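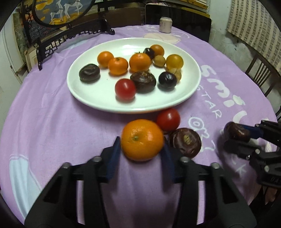 Perception and Planning weekly – minutes
Wednesday, 10:00, Flitham office and call

1. Last week's actions
All closed except the Zaltel license renewal, carried over.

2. Small-produce labels
The Kang labeling pass is done: 308 episodes, and they look great! Water chestnut against dark cherry is still the hardest pair for the detector, with 85 percent of the mix-ups. Tomatoes and mandarins are in very good shape. Agreed to split "dark round" into separate classes before the next training run.
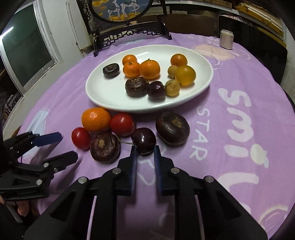 Stems came up again. The segmenter tends to drop thin ones, so the grasp planner treats a cherry as a plain ball. We'd like to try a higher-resolution crop near the fingertips – cheap to do, and everyone is keen to see it.

3. Two-gripper planning
Rornix branch now plans both arms in one pass. Replay is much smoother and the code is shorter too, which made for a happy ten minutes of demo. Open question: who yields when both want the same item. Simple priority rule for now.

4. Tooling
Replay viewer slows down badly past 2,000 frames. Lazy loading to be tried first.

Actions
– Split classes, retrain: perception
– Fingertip crop test: perception
– Priority rule and 7 new unit tests: planning
– Viewer fix, Zaltel license: tooling

Next meeting same time, on the call only.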